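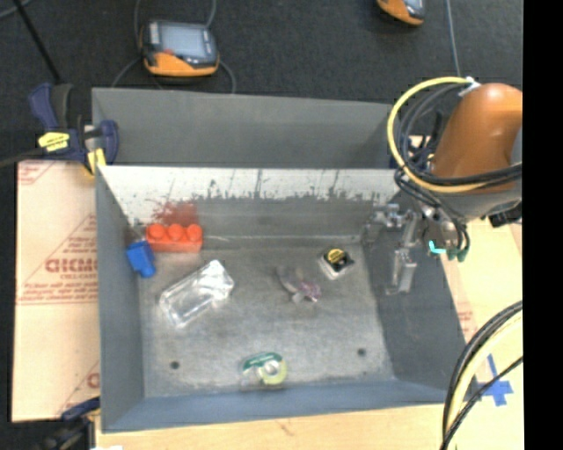

Can a Robot Tidy Up?

People say robots will soon clean your room. Should you believe them? At the Misbridge shared workshop, Kartini Sopacua is building one that picks things out of a metal bin. She gave it 30 tries in September. It got 13.

A toy brick has flat sides, so a gripper can pinch it. Clear plastic is much harder, as light shines through it and bounces off. You would just grab it. The robot has to work out where it is first.

So when an ad says a robot can pick up "anything," ask what they tested, and how many times it missed.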